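Workshop notebook -- table styling, front room
July 19, 2025

Good day today! The small table is finally starting to look like somewhere a person would want to sit down, and I want to get the reasoning written out before I forget it (Nabil, your questions from the last page are answered further down).

Started with the lamp. I had been set on the tall brass-colored one from Ojeda, and it was wrong the minute I put it down, far too much lamp for a table this size. Swapped it for the little black one with the square white shade and the whole thing relaxed. The shade picks up the wall, the black base picks up the baseboard, and I love that without having planned any of it. The cord is still a nuisance. It has its own switch partway along, so it can't just be tucked behind the leg or you'd be groping on the floor every evening. For now it lies across the top. Afaf suggested a stick-on clip under the back edge, and I have a bag of those somewhere from the Tivby job.

Flowers next. I know, I know, artificial. But the red and orange ones are so cheerful against the pale wood, and the fresh ones in May lasted 4 days before they dropped pollen all over everything. I opened the stems out a bit and bent the green leaves down so the bunch has a wider foot. Placed near the back edge, with the lamp farther along to the right. Tried them the other way round too and the lamp crowded the corner where the box sits.

The gray drawer box is my favorite find of the month. Nine dollars at Stunarthorpe, with the little label still on the drawer front. I tried it flat against the wall, then at the front, then gave it the left end of the table, and that's the one. It makes a nice low step for something to stand on, so up went the glass cup with the white top. Glass on gray is lovely, and the bit of red on the cup's label talks to the flowers across the table. I must have moved that cup a dozen times.

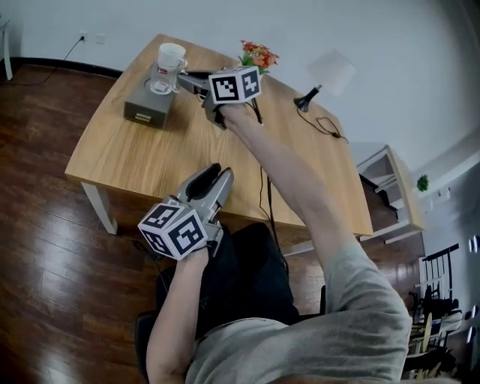 Left end of the table: cup up on the drawer box, flowers toward the back, lamp to the right with its cord still over the top.

Notes on the room itself. The floor is very shiny and very dark, and the pale tabletop practically floats over it, so I've dropped the idea of a rug. A rug would kill that. The plain wall can stay plain for now. Afaf wants a shelf above the table, but I'd like to live with the bare wall a while, and the outlets are over on the left anyway, so a shelf light would mean yet another cord.

For Nabil:
Table is the Herik with the white legs, 42 inches long. No, I haven't oiled the top and I don't plan to, the wood is just the right color as it is.
Box drawer sticks slightly. A rub of candle wax on the runners should do it.
Yes, the cup can be moved! Just put it back on the box, please, toward the left.

Tried three things that didn't make it: a stack of paperbacks (too heavy next to the lamp), a blue dish (fought with the orange), and a small round mirror that only showed the ceiling. The dish is back on the supply shelf if anyone wants it. It really is a pretty dish, it just needs a quieter table.

Still to do: find the clips, wax the drawer, dust the flowers properly with the soft brush. Also want to try the lamp with a warmer bulb once it gets dark -- the one in it came out of the spares drawer and I have no idea what it is. Afaf has the bulb box.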